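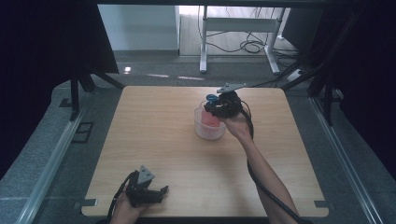
Pink-red block, white basket, the square table.

About Quintana

Quintana is a small after-school and weekend place for kids who need practice with their hands. Sorting, putting away, packing, folding, threading. Homely stuff. We run out of two rooms over the old Brileo shoe shop and have done since Yolanda Pacheco signed the lease one January with no heating and one table.

The table is still in use. More on tables further down.

What we do

Tidying, mostly. Parents laugh at that and then ask for a place. A child picks a thing up, looks at where it goes, puts it there, lets go. The letting go is the hard bit for a lot of them. We work on it with blocks and baskets first, then cutlery, then socks, then a real shelf with real clutter on it. Some kids are on blocks for a week. Some stay on blocks till spring and that's fine, we don't move anybody on to please a chart.

Sessions are short. Sixteen minutes at the table, then a break, then the rug, then the table again if they want it. Oranuch Srisuk worked out the 16 with a kitchen timer in our first year and we have never found a reason to change it.

Baskets

We get asked about these more than anything else so they go on the page. Small, plastic, holes in the sides. You can see what's in there without tipping it out, and a kid who has just dropped a block in can see it's still there. Solid tubs were a mess — half of the little ones thought the block was gone and went in after it headfirst.

White ones for the table. A bright block shows up well in white. We did try colored baskets with matching blocks and it turned into a color lesson, not what we wanted. Those live in the back room now for the older group.

If you are buying for home: get small. Smaller than you think. A big basket is too easy and then it's full of everything by dinner time.

Blocks

Teodoro Barrios looks after the blocks. All 200 of them, counted at the end of each month, and he will come and find you about a missing one. Plain shapes, nothing that lights up or sings. Red and pink go home in pockets the most. Please check pockets.

Tables

Light wood, square, corners taken off a bit so foreheads survive. One thing on the table at a time for beginners. Basket a little off center and toward the back, so there's a proper reach to it and the near edge is clear for resting a hand on. Both hands on the table side, even if only one is working. Begoña Sepúlveda is strict on this and she is right.

Begoña also picks the wood. She likes a pale top with a fine grain and no pattern, as a busy top makes it hard to find the thing your looking for. Wipe with a damp cloth, dry straight away, no polish. Polish makes blocks slide.

Carpet under everything. Gray, boring, quiet when stuff falls.

Who we are

Yolanda Pacheco — started it, runs the office, does the phones before noon
Begoña Sepúlveda — table sessions, furniture, rules
Oranuch Srisuk — the little group, timers, songs for putting away
Teodoro Barrios — blocks, repairs, the packing class
Hajnalka Farkas — older group, kitchen drawers, sock club

Sock club is real. Full until after the summer, sorry. Hajnalka keeps a waiting list.

The packing class

New-ish. Teodoro takes the over-tens through a lunch bag, a school bag, an overnight bag, in that order. Heavy things at the bottom, flat things against the back, the thing you need first on top. They pack it, unpack it, swap with a partner and pack that one. Last term they finished with a suitcase for a pretend trip to Natevov, which is what the kids named the back room. Lots of sweaters. One frying pan.

Fees and money

Pay per term or per session, same rate either way. We keep some low-cost places paid for out of the spring sale. The target last year was 3000 and we made 2994, and Hajnalka put in the six out of her coat. Thank you to Gernel Hardware for the shelving and the discount on hooks.

Visiting

Come up the side stairs, the front door sticks. Best time is 3:30 in the afternoon, between groups, when the tables are clear and someone can talk to you. Shoes off at the top. Kids welcome to try a basket while you ask questions, theres always one out.

Ring Yolanda first if you need the ramp at the back unlocked.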